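10 Oct 2022

Ward meeting at the library annex, 30 chairs put out and 46 people wanting one. I stood by the radiator, which was on, and got slowly cooked through the whole of item one.

Item one was the Paiva lot. Thilini Majumder wants it zoned for housing and said so in four minutes flat. Ismael Arruda wants it left as parking and took most of an hour to say that he was keeping an open mind. Both used the word "vision." Somebody near the front asked what happens to the bus stop and was told this was an excellent question, so I suppose the bus stop is finished.
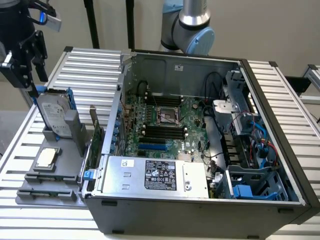
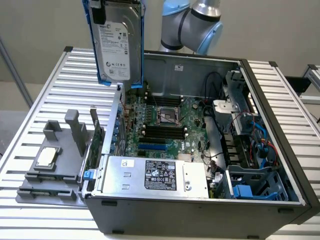
Two views of an open desktop tower lying on its side.

Then the vote to have a vote: 31 in favor, everyone else looking for their coats. The real one is in February, when the sidewalks are ice and turnout will be Ulla Toivonen and her sister.

Raghavendra Murthy cornered me at the door about running for the vacant seat. I said I would think about it. He wrote that down as a yes, and I have his pen in my pocket, so he may feel we have a deal. Must return the pen. Must also call Thilini about the bus stop before Ismael does.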